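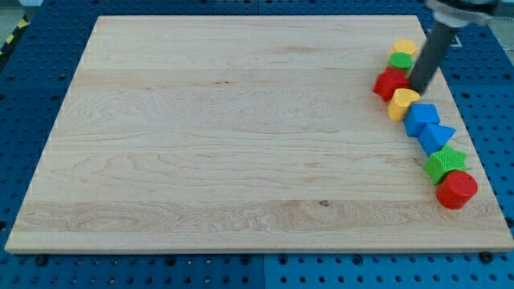

Right, shape sorter update for everyone who's been asking since March. The blocks are DONE. Well, the printing is. The box they're supposed to post into is still a drawing on the back of a Collado receipt.

Started with the easy ones, a cube and a little cylinder. Then I got cocky and did a star. Five points, and it took me three goes to get one I liked.

You can feel the ridges if you run a fingernail over them. Sabina says sand them. I say small people like a bit of texture and also I hate sanding.

Colours are whatever was left on the shelf, so red, yellow, green, blue. The heart was going to be red, obviously, but I used the red on the chunky one with all the angles. Yellow heart it is! I've gone right off the idea of a red one now.

Now the wood. I've got a lovely pale board for the lid, all swirly grain with a tiny dark knot in it, and I can't bring myself to cut holes in it. It was 22 quid from the place in Hirton and I keep stroking it like a cat.

Amber Dijkstra reckons I should leave it whole as a play tray and cut the lid out of cheap ply. Annoyingly good idea. Does anyone have an offcut going, 40 cm or so on the long side? Will swap for jam.

Next question, how much gap do you leave round each hole? I did a test in cardboard and the star jammed solid. The triangle went in fine, then so did the triangle in the heart hole, which rather defeats the point.

Someone's asked about files. Yes, I'll share them once I've fixed the heart, it's a bit fat at the bottom. Give me till after the Amgate fair.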